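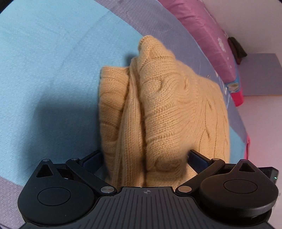 Kettle hand-held gripper kit
Sold by Plumomik — ships from our Britside workshop

Hi, I'm Châu Mạch, and I look after the Kettle kit. If you want a robot to pick up clothes, you need lots of examples of clothes getting picked up, and Kettle is how I collect mine. You hold the gripper in your hand, you squeeze, and you do the chore. The camera on it records what the jaws are up to. No robot arm to haul up the stairs, no safety fence, and you can do a whole session in your socks (I usually do).

I started out with a full teleoperation rig and it was fun for maybe a week! Then I had to move it to a second apartment. With Kettle I show up with a shoulder bag and I'm recording before the coffee's ready, and the bedrooms I get to work in look like bedrooms, with all the stuff people keep in them.

What's in the box
Gripper with ribbed handle
Camera and mount
4 spare fingertips
Wrist strap
Charger and cable
Povum license for one computer

Povum is the software side. It takes your recording, cuts it into episodes, and lets you throw out the bad ones. You can tag each episode by item and by task, and I'd really recommend doing the tags the same night, while you still remember which grab was the sleeve and which was the hem. Export goes to plain video plus a table of gripper positions and jaw widths.
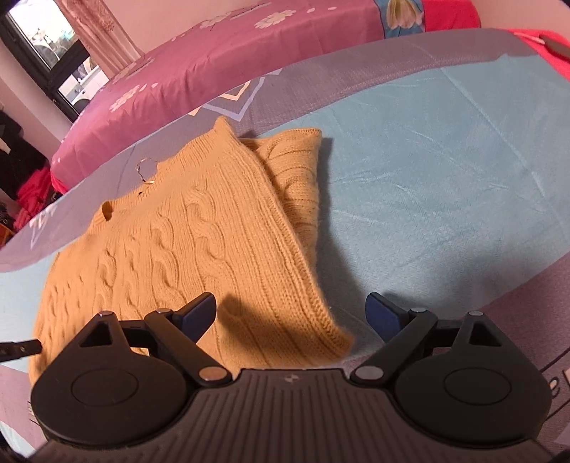 LAUNDRY AND SOFT GOODS

Knitwear is my favorite thing to record and also the thing that eats the most time. A cable-knit sweater on a bed gives you folds, thick braids, thin ribbing and a collar, and every one of those wants a different approach. I open the jaws wide, come down over the spot I want, close slowly and lift. Then I put it down some other way and go again. Please don't tidy the item between takes! A model that has only seen neat sweaters gets very confused by the ones people own.

A few things I've picked up along the way:

Leave the rest of the bed alone. Blankets, pillows, whatever lives there can stay.
Let your shadow fall on the item sometimes. Your robot is going to cast one too.
Keep a few missed grabs, tagged as misses. Povum has a box for it.
Stop when your wrist gets tired, because tired grabs all look alike.

My best afternoon so far was 273 episodes, and that was with a long lunch. Đức Trịnh, who built the linkages, says he can beat it. I'm still waiting.

Once you're happy with the big pieces, go small. Socks are great for this. 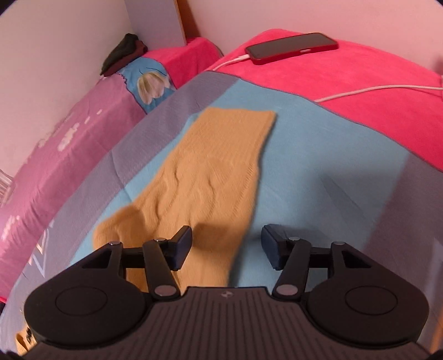 They're light, they slide around, and a long ribbed one can be pinched at the toe, at the cuff or anywhere between, so you get a nice spread of starting points out of a single sock. Move a bit slower than feels natural on these. Fast moves blur, and I end up tossing more sock takes than anything else in the laundry set.

Fingertips and wear
The tips do wear down, and knit fuzz gets into everything. I wipe mine after each session and swap them after 5 long days or so. The pivot screws can be snugged up with a small driver, but go easy. If the jaws feel stiff, send Đức a note before you take anything apart (he has opinions about this).

Ordering
Kits go out within 7 working days. Extra fingertips are sold in pairs, and Povum licenses for a second computer can be added at checkout. We're planning a left-handed strap for November, so if you'd like to be on the list for that, put "lefty" in the order notes and I'll write to you when it's in stock.

Page updated 25 Jul 2023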